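Fevereiro, quase meia-noite

Não consigo dormir, de tão contente que estou, por isso venho escrever.

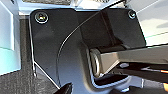 A oficina está arrumada! Quer dizer, três quartos dela, mas quem entrou lá no Natal sabe o que isso significa. Comecei de manhã só para procurar uma chave sextavada (que continua sem aparecer, já agora) e quando dei por mim tinha tudo no chão: gavetas, frascos, a caixa dos cabos, a outra caixa dos cabos, e aquela lata grande que veio com a bancada e que eu nunca tinha aberto até ao fundo.

A lata foi a melhor parte do dia. Estavam lá dentro uns 100 parafusos misturados, mais anilhas, casquilhos, molas, um puxador de gaveta e um saquinho com a etiqueta da Prolteck ainda agrafada. Despejei tudo num tabuleiro de forno velho e fui separando ao calhas, primeiro por cabeça, depois por comprimento, e a certa altura já nem olhava para o paquímetro, sabia pelos dedos. Adoro isto. Podia passar uma semana inteira a separar parafusos e a ouvir rádio.

A Kerstin Steinbach passou cá depois do almoço para me devolver o berbequim e ficou a tarde toda. Sentou-se no banco baixo e tratou dos cabos, coisa que eu ando a adiar desde o verão. Desenrolou, esticou, voltou a enrolar em oito, prendeu com tiras de velcro. Eu prendia sempre com arame e ela ralhou comigo, com razão, o arame marca o isolamento. Agora estão pendurados por tamanhos nos ganchos atrás da porta e dá gosto olhar. Os que já não tinham ficha foram para um saco à parte, a ver se aproveito o cobre.

Pequena discussão sobre as etiquetas. Ela queria por função («fixação», «rotação», «elétrico»), eu queria por medida. Ficou por medida nas gavetas de cima e por função nas de baixo, e amanhã já não me vou lembrar de qual é qual, mas hoje pareceu-nos brilhante.

Limpei também o torno de bancada, que rangia há meses. Desmontei a mandíbula, escovei a rosca, pus óleo Flultine (pouco, desta vez!) e agora roda com um dedo. Fiquei ali a abrir e a fechar aquilo como uma criança. O Joscha Stüber telefonou a meio e eu pus o telefone ao pé do torno para ele ouvir o silêncio. Não ficou impressionado. Disse que tem 2 caixas de gavetas Eskola a mais na garagem e que mas traz se eu lhe afiar os formões. Negócio fechado, claro.

Falta a prateleira do fundo, que é onde estão as tintas, e falta varrer debaixo da bancada, onde suspeito que mora a chave sextavada. Falta também decidir o que faço ao candeeiro Zandurik, que pisca quando lhe apetece. Acho que é mau contacto no interruptor, quero abri-lo com luz do dia.

Jantámos pão com queijo em cima da bancada, com as mãos ainda a cheirar a óleo, e soube-me melhor do que muito jantar a sério. A Kerstin levou emprestado o paquímetro. Tenho de apontar isto no caderno da oficina, senão daqui a um mês viro as gavetas todas outra vez à procura dele.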